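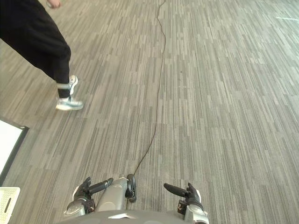 Part 4: First moves on the carpet

By now you've got both arms bolted on and the Vuter board talks to your laptop. I did this part in our shared workshop, in the corner with the striped carpet tiles, and it took me one long evening in July. Coffee helps!

1. Switch off at the main button and plug in the tether. Push the plug until it clicks (mine felt like it was in when it wasn't, twice).

2. Walk the cable out by hand and get the kinks out of it. I like to keep 2 meters of slack on the floor.

3. Power up and wait for the 16 beeps. Yes, all of them. Hanneke Visser wrote that bit of the firmware and she won't change it.

CAUTION: Keep your toes and your hair away from the arms during homing. They swing wider than you'd think.

4. Open the Hokgate panel, go to Limits, and set arm speed to 40. You can go faster some other day.

5. Now the fun one, the two-hand hold! Pick something soft and square, load the "hug" routine, and pass the thing in between the hands. Keep pressing Close one tap at a time and quit when the sides start to dent.

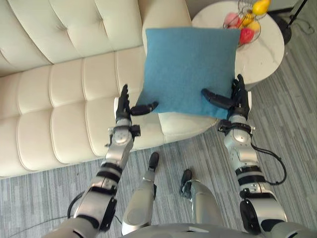
Fig. 7. Two-hand hold with a square pillow, thumbs in.

NOTE: Check the cable loops on the forearms before you raise anything. You want a loop loose enough for the elbow to bend, but not so big it hooks the furniture. I retied mine with Oi-ling Hung's help and lost half an hour to it.

6. Wrist camera next. Start the preview and tilt the wrist down until you get the finger plus plenty of whatever's behind it. If the picture stutters, drop the rate in the Mondumik settings and restart the preview.

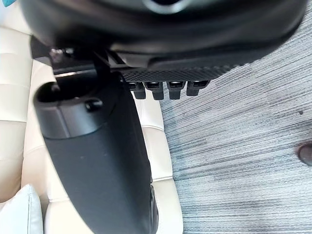
Fig. 8. Wrist camera view, with the finger on the left and the row of four black connectors under the textured plate.

7. Wiggle each connector very gently with the power OFF, then save your profile. Mine is number 133 in the shared folder if you want to borrow it.

Error E2 after saving means the tether wants reseating, so go back to step 1.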